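The Zinira order

The call came from Haverford at ten past four. Door gasket, black, 554 meters, and the profile was wrong. Wrong how? A hair too fat at the bulb. The doors wouldn't latch.

Gervásio Holanda put the phone down and went to look at the die himself. Hot in the extrusion hall. Line 2 running, line 1 dead and waiting on a heater band from Cutau that had been coming since May. He pulled the ticket off the hook. 6/17/22, his own initials. His own intials, big as life.

So. His. 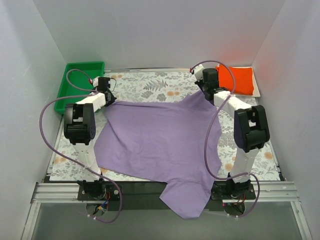

The purple T-shirt laid out on the leaf-print mat.

He measured the bulb. Measured it again. Then the drawing, which said one thing, and the revised drawing under it, which said another. Zinira had changed the spec. Somebody had stapled the new sheet behind the old one. He'd signed the top page and gone to lunch.

"How bad?" said Ludby's driver, leaning in at the dock door. Truck half loaded. Engine on.

"How long can you wait?"

"I can't."

"Sixty minutes."

"I said I can't." But he turned the engine off. 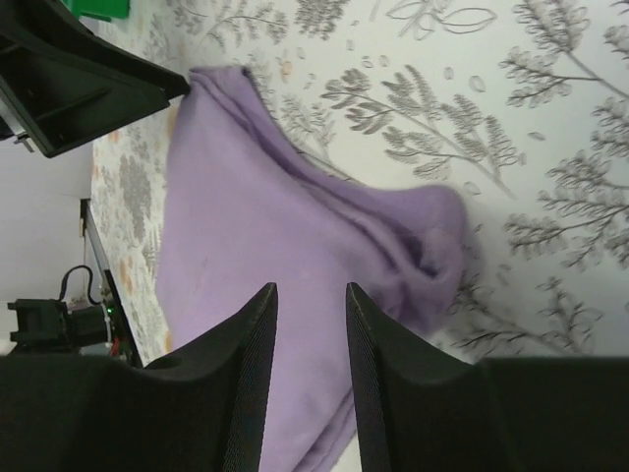

Die out. New die in, gloves too thin, a burn on the thumb he'd find later. Compound in the hopper. First stuff off the line came out lumpy and he threw it in the bin, and the next, and the next. Then it ran clean. He cut a piece, pushed it into the test channel, shut the little steel door on it.

Click.

Did it again. Click. He could of stood there all night doing that.

No way to make the whole 554 in an hour. He knew it, the driver knew it. He coiled 60 meters, enough for the first doors, taped the end, wrote REV B on the tape and underlined it so hard the pen went through.

"That's it?"

"That's it for now. Rest goes tomorrow."

The truck went. He rang Haverford. Told them the whole thing, the staple, the lunch, all of it. Long quiet on the line.

"You could've blamed Zinira," the woman said.

"Yeah."

"What's the minimum on the gray? The window profile."

He had to look it up. 1,000 meters. He heard her writing.

"Send me the drawing first," she said. "Both pages."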